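Teleoperation Data Operator, two-arm workcells
Makeck — Bruslow site
Part time, 2 positions

Makeck is recruiting two operators to record demonstrations for a learned manipulation policy. The work is manual and repetitive. You control a pair of robot arms through a tabletop task, the system logs the joint positions and video, and you mark the attempt as usable or not. The recordings are the training set for the Ifans project, which covers hand tools, storage boxes and small rigid parts.

Duties

Set the objects on the table according to the layout card for the session.

Record complete demonstrations from the start pose to the end pose. The target is 58 accepted demonstrations per shift.

Label failed attempts with the correct code (drop, collision, timeout, operator error). Failed attempts are kept and are not counted against you.

Write a one-sentence instruction for each task variant in plain English, as you would say it to a coworker.

Check the cable clips on both arms before the first recording and after any collision.

Each cell is a tabletop boxed in by plain panels, with both arms mounted on a rail along the front edge. The arms share the space over the middle of the table, so operators need to keep track of both grippers at once. Typical objects are a toolbox with latches, a screwdriver and a plain rectangular block.
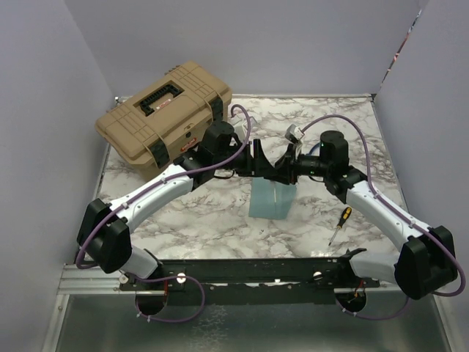 Requirements

Steady use of both hands. Left-handed applicants are welcome; the controllers are symmetric.

Normal or corrected vision, including color vision sufficient to tell apart similar parts.

Able to sit at a station for 50 minutes at a time, with a break between blocks.

Consistent written notes. Most of the data we discard is lost to wrong labels — a clean demonstration filed under the wrong task is of no use to the training run.

No robotics background or programming is needed. Experience with assembly, lab work, sewing or equipment repair is useful.

Training and trial

New operators complete 200 practice demonstrations before their recordings enter the data set. Practice time is paid at the full rate. A reviewer goes through the practice set with you and flags pauses, regrasps and uneven speed.

How to apply

Send a short résumé and your available shifts to Rhun Harries, data collection lead, at the Bruslow office. Shortlisted applicants will be invited to a paid trial session on a Tuesday. The positions start in June.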